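Module 4: Sorting and Bin Layout at the Packing Table
Course handout - Small Parts Handling, Varnden Training Center
Prepared by Agnes Hovland

Reading before this session: Module 3, sections on pouch types and label placement. Bring the bin chart from the February handout.

4.1 Scope

This module covers open bins used on a flat table for short-term holding of light goods. It does not cover stacking crates, lidded totes or shelf bins, which are in Module 6. The terms are those of the Rorach packing manual. Where the manual and the handout differ, use the handout.

4.2 Terms

Bin: an open plastic tray with four walls and no lid.
Rim: the top edge of the bin, often rolled outward for stiffness.
Rib: a raised vertical strip molded into a wall. Ribs keep a thin wall from bowing when the bin is lifted by its ends.
Draft: the slight taper of the walls, wider at the top than at the base. Draft lets empty bins nest.
Footprint: the area of table covered by the base. With a drafted bin the rim takes up more room than the footprint, so spacing is measured rim to rim.
Source bin: the bin goods are taken from.
Target bin: the bin goods are placed in.

4.3 Color

Color carries one piece of information only. In the Varnden layout, blue is source and yellow is target. Size, customer and priority go on the label. A student who wants to show priority by color should first read the Tlapale case in the appendix, where one table ended up with seven colors and two people who could read them.

If only one color is in stock, mark the source bin with tape on the short wall, on the operator's side.

4.4 Table surface

Use a plain, light surface. Clear pouches are hard to find on patterned or glossy tops. White is preferred. It does show scuffs, and these should be cleaned off at the end of the shift with a damp cloth and mild soap. Do not use solvent wipes near open pouches.

Lighting should be even. A soft shadow in front of a bin is acceptable. A hard shadow inside the bin hides small items at the base of the wall, and the lamp should be moved.

4.5 Placing the bins

1. Clear the table and wipe it.
2. Set the source bin first, slightly left of the center line, with its open side fully clear.
3. Set the first target bin beside it. Leave 4 cm between rims. Less than this and the bins catch on each other when one is lifted.
4. Place any second target bin behind the first, offset to the right. Part of it will be hidden from the operator's position. Use it for the slower-moving goods.
5. Check reach. The far rim of the rearmost bin should be no more than 55 cm from the operator's edge of the table.

4.6 Loading pouches

Tall, narrow pouches go in upright where the contents allow it. An upright pouch can be taken by its top edge, and the others do not need to be moved. Flat loading is used for wide pouches, and for any pouch that will not stand.

Points to watch:

Seal up. The sealed end that will be opened faces the ceiling.
Start at the back wall and work forward. The wall gives the first pouch something to lean on.
Do not fill above 28 pouches in the standard bin - the walls spread and the end labels become unreadable.
Clear and frosted pouches may share a bin if the item codes match. Frosted film hides small contents, so check the code on the label, even if the shape looks right.
A pouch standing higher than the rim is allowed in a source bin. In a target bin it must be laid down before the bin is nested or moved. 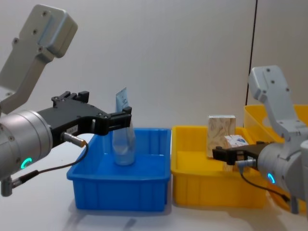
4.7 Transfer

Take one pouch at a time by the upper edge. Lift straight up until the lower end clears the rim, then move across. Dragging a pouch over a rolled rim wears the film at the fold, and the Drernine film used in this course marks easily.

Set the pouch down in the target bin before letting go. Dropped pouches slide under one another and have to be recounted.

4.8 Exercise

Work in pairs. Load one source bin with mixed clear and frosted pouches. Transfer the contents to two target bins by item code. Time allowed is 40 minutes, including the wipe-down. Record any pouch that fell over, and which wall it was nearest. Hand in the sheet with the bin chart attached.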